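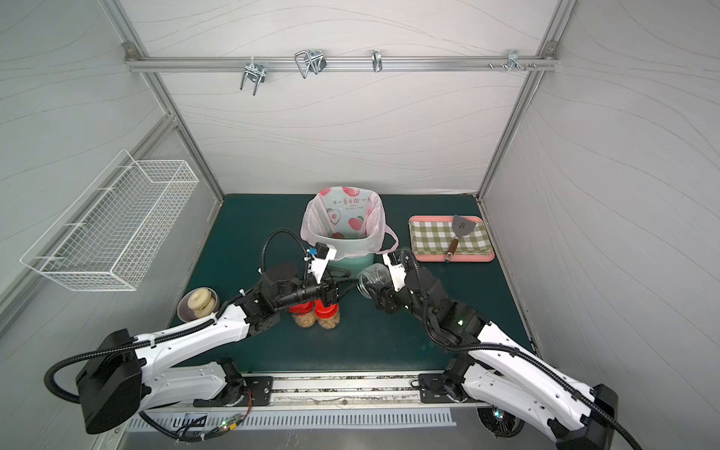

Wendt Opens Its Small-Space Kitchen Workshops in Plernden for the Season

PLERNDEN, November 2018 — Wendt Home Workshops is delighted to announce that its popular course on living well with a very small kitchen is coming back to the Flallitz building, and that this time there is room for a good many more of our neighbors to join in. The course is for anyone who has ever stood at a short stretch of counter with a hot pan in one hand and no place on earth to set it down.

The course runs for 7 evenings, with 8 people at each table, and the 190 places are open now to residents of Plernden and Usen alike. Last year our little waiting list grew to 2,083 names, which we can only put down to the number of small apartments in this part of the world and to the kindness of people who told their friends.

The first evening is all about the everyday things that end up on a table and never seem to leave it. We work with the sort of items everyone has at home: a plate of bagels, a pair of clear jars with red lids, a checkered cloth, a slotted spatula with a wooden handle. Participants decide what gets used daily, what can go up on the wall, and what has been sitting out simply out of habit. A pink tray gives the cloth and the spatula a spot of their own, and the bin stands at the back of the table with its strawberry-and-avocado bag folded neatly over the rim (several of our regulars have asked for a whole evening on bin bags, and we are thinking it over).

From there the course moves upward. A rail with a few metal hooks and a long wire basket on the side wall can take a surprising amount of clutter off a work surface, and we spend two full evenings on what to hang, how high to hang it, and how to keep a basket from turning into one more place where things are forgotten.

"I grew up in a kitchen where you had to close one drawer before you could open the next, and my mother still cooked for the whole street on Sundays," said Gonçalo Cordeiro, who leads the course and wrote its handbook. "So I don't tell people to throw everything out. I like a jar of something on the table. I like bagels on a plate where I can reach them! But I do want people to have a clear bit of table left over for the cooking — and I would like them to know where the spatula is."

Places may be booked at the front desk of the Flallitz building during opening hours. The fee covers the handbook and tea at the break, and anyone who would like to bring a photo of a troublesome corner at home is warmly encouraged to do so.

About Wendt Home Workshops
Wendt Home Workshops offers evening classes in cooking, mending and household storage in Plernden and the surrounding towns.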